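Trillotden Returns Desk, Glove Line: Progress Report to Vasdale
25 Mar 2018
Prepared by Perla Ventura

You asked in June for a plain answer on whether the gripper work is saving anybody time. My answer is still no. We logged 249 sorting runs this period. In 94 of them a person had to step in, usually over a cuff that slipped or two gloves picked up together. The Leretti quote we were shown promised 90 percent without help. We are a long way from that and I would not plan next year's staffing on it.

What has changed is the job. Fadi Hijazi used to sort and box at his own pace. Now he spends most of a shift with a gripper in each hand, doing slowly what he could do fast with his fingers, so that there is something for the software to learn from. His wrists are sore by the end. We cut the sessions to 20 minutes and that helped some. His pay grade has not moved, though the work is clearly different, and I'd like that settled before the next payment is released.

Money: equipment is on budget. Training hours are over, and will stay over.

Soft goods are still the hard part. Boxes and tags went fine early on.

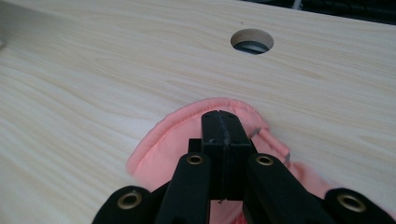 Black grippers and soft goods on the sorting table. 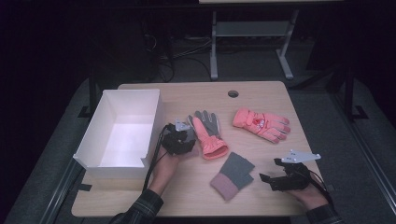 Faustino Salinas read the draft and thinks I am too hard on it. He says the step-ins are mostly on padded gloves, that flat knits are coming along, and that he would rather see the money go to a second trained person than have the line shut down now. He does agree about the pay grade.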